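Cuaderno de taller - noviembre
Compras para la segunda celda, antes de hablar con Ebbe Aasen

Tercera vuelta a la oferta de Hellström y sigo sin ver de dónde sale el precio. Piden por el paquete completo (dos brazos, pinzas, cámaras de muñeca, mesa) y no desglosan nada. Les escribí pidiendo líneas separadas y me mandaron otra vez el mismo PDF con la fecha cambiada. Clerville sí desglosa, pero los dedos van aparte: 105 euros el juego, pedido mínimo de 10 juegos. O sea, más de mil euros en piezas de desgaste sin haber probado una sola.

Mi duda de fondo es si necesitamos otra celda o si lo que falta es gastar bien en esta. El trabajo con piezas blandas es donde más tiempo se nos va, y ahí el brazo pinta poco. Importan los dedos y lo que ve la cámara cuando están cerca de la pieza.

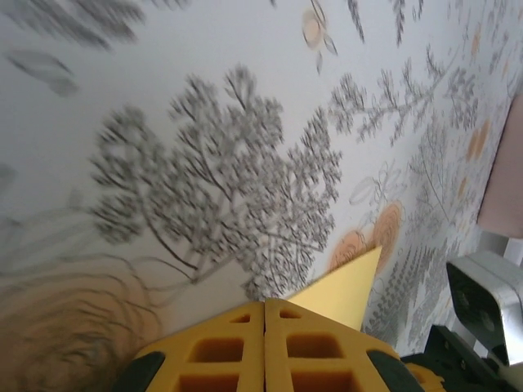
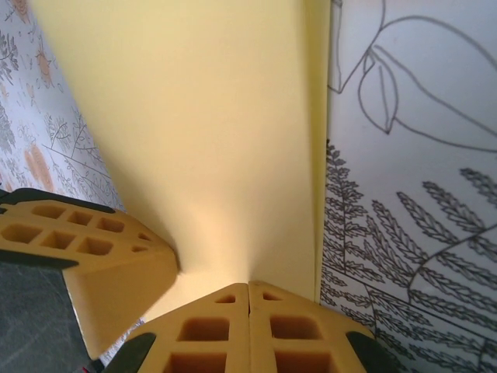
Las dos de arriba, desde la muñeca. La de abajo, los dos brazos con la pieza amarilla entre las pinzas.
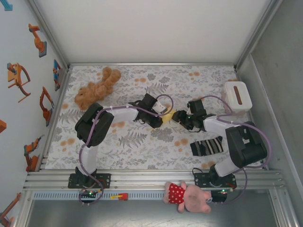 El comercial de Rindale asegura que con sus dedos «inteligentes» se resuelve el agarre de tela y espuma. Le pedí una prueba con material nuestro y me ofreció un vídeo. Mientras no haya prueba, en la hoja van a cero. Cuestan 400 euros el par y no dicen cuántos ciclos aguantan - la pregunta se la he hecho dos veces por escrito.

Lo que yo metería ya en el presupuesto:
Dedos de repuesto, pero pocos. Preguntar a Clerville si bajan el mínimo.
Fundas y bridas para los cables, 100 euros como mucho.
Otra base de montaje, solo si se aprueba la segunda celda.

Lo que no metería: el contrato de mantenimiento de Hellström. Leído con calma, cubre visitas y no cubre piezas. Tampoco la licencia anual del programa de calibración, que hoy hacemos a mano y sale bien.

Ebbe quiere reservar el hueco en la nave de Kirkgate antes de fin de año. Me parece pronto. Reservar sitio para una máquina que no hemos elegido acaba en comprar la que quepa. Le propondré aplazarlo hasta tener las horas de uso reales de la celda actual, que ahora mismo apuntamos tarde y mal (yo el primero).

Pendiente: reclamar el desglose a Hellström, plazos de entrega de Clerville, medir el hueco de la puerta.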